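The train to Riltthorpe takes its time, and by the time I had eaten both my sandwiches and read the whole of the free paper I was very ready to be somewhere. I had been meaning to go to the bead and trinket fair for years. Every January it fills the old corn hall behind the station, and every January I have had a cold, or a visitor, or simply not felt like leaving the house before light. This time I went, and I'm so glad I did!

Doors open at 9 and entry is £3, with a stamp on the back of your hand so that you can go out for air and come back in. You will want air. There were 100 tables this year according to the leaflet, set out in long rows under the iron roof, and by half past ten the middle aisles had become a slow shuffle of coats and shopping bags. My advice is to start at the far end by the stage and work backwards, against the flow, saying sorry a great deal.

I began with the old glass, which I always tell myself I will only look at. One table had nothing but buttons and beads from broken necklaces, sorted by colour into cake tins, and you were given a saucer and left to fill it. I spent far too long over the greens. The lady behind the table told me that she washes everything in a colander with a drop of washing-up liquid and lets it dry on tea towels all over the spare room – I went home wanting a spare room purely for this purpose.

Further along was the Zivville stand. They are a small workshop who make glass beads over a flame, and they had brought a torch and a bench so that people could watch. I stood through two beads and part of a third. You take a rod of glass, you melt the end, and you turn it round and round on a steel wire until it sits evenly, and the turning must never stop or the whole thing droops to one side. The man at the torch talked about the football the entire time and never once looked flustered. Afterwards the beads go into a small kiln to cool very slowly, so you can't buy the one you have just watched, which was a disappointment to a little boy next to me and, I will admit, to me as well.

Upstairs in the gallery there was restringing while you wait. I had ticket 217 (they start the numbers at 200, I was relieved to hear) and a string of my aunt's that had been in an envelope since the summer. It was £2 for a plain elastic bracelet and more for anything knotted on silk. The repairer had me choose the thread myself and showed me how to hold a finished string up by one end and look for gaps. She also told me off, quite kindly, for hanging my necklaces on a nail. Heavy ones should lie flat, it seems, and elastic ones should never be stretched over anything. I have taken this to heart.

Lunch was leek soup and a cheese scone in the side room. The scones were excellent, the queue less so, and there were nowhere near enough chairs. I ended up sharing a windowsill with two sisters who come every year and keep a strict rule of one purchase each, broken before noon, and we emptied our bags on to our laps to compare.

I caught the ten past three home with a paper bag of green glass, my aunt's beads back in one piece, and a leaflet for the summer fair, which is held outdoors and needs a hat. The light was going over the fields by then, and I slept from the first stop to the last but one.

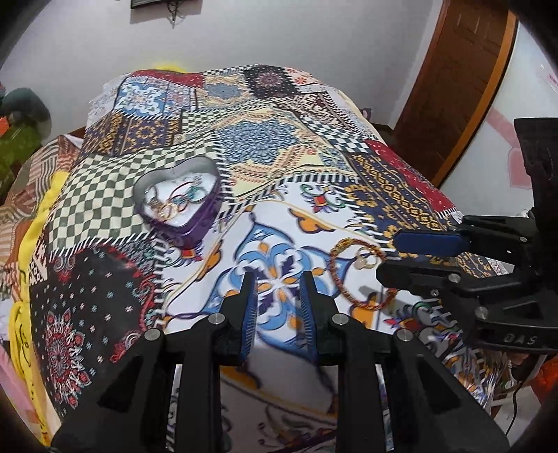

*Words: Trịnh, for the Roleck newsletter*

Trịnh writes up fairs, markets and open days within a day's train ride of home. The Riltthorpe fair returns next January, and table bookings are taken at the corn hall office in the mornings.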